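Introducing a Tray Service Arm: A Guide for Beverage Service Supervisors

Updated 15th October

These instructions are for supervisors who are adding a robotic arm to an existing drinks service. They draw on the practice of the Trellotska training floor, where the arms are tested alongside staff before they are sent to staff canteens. Installation and electrical work are covered in the separate Ukon setup manual.

Step 1. Write down who does what today

Before the arm is switched on, list every task in the service as it is now performed, with the name of the person who performs it. Include small tasks such as wiping trays, refilling jars and answering questions from guests. At the Vuvier canteen, the list showed that attendants spent much of a shift on work that appeared in no job description. Share the list with the staff concerned and correct it with them.

Step 2. Divide the tasks

Assign to the arm only the handling of cups and trays. Pouring from glass jars, preparing ice and checking the drink before it is served remain with the attendant. Mark each task on the list with one owner — a task with two owners will be left undone on a busy day.

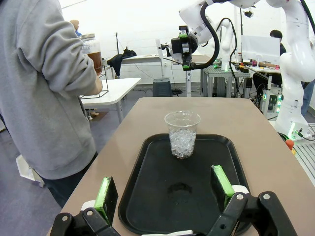 Where an attendant's duties change, the change must be confirmed in writing before the first shift. Hours and pay grade are not altered by the introduction of the arm. Any later proposal to alter them goes through the usual consultation, with a notice period of 4 weeks.

Step 3. Set the rules for spills

Liquid on a tray affects both grip and hygiene. The attendant pauses the arm, waits until it is still, dries the tray and then releases the pause. Staff should not reach between the fingers of a gripper while the arm is active. Keep dry cloths within reach of the attendant's position, and make sure that every person on the shift can find the emergency stop without looking for it. 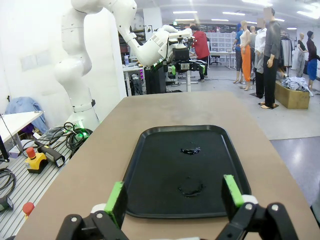

Record each pause on the shift sheet with the time and the cause. In May, the Vuvier canteen recorded 407 pauses across 1,372 trays. The sheets are used to adjust the arm and the layout of the counter. They are not used to assess individual employees, and supervisors should say so plainly at the first briefing.

Step 4. Run paired shifts

For the first 2 weeks, schedule a second person beside the attendant. One runs the service and the other observes, and they change places at the midpoint of the shift. Piroska Orbán, who coordinates training at Trellotska, asks that observers stand where they can see both the tray and the attendant's hands.

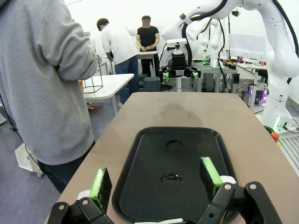

Close each paired shift with a short conversation, and note any task that has moved from one person to another without being agreed. Update the list from Step 1 accordingly. Requests for additional training days should be sent to the Kovács office with the shift sheets attached.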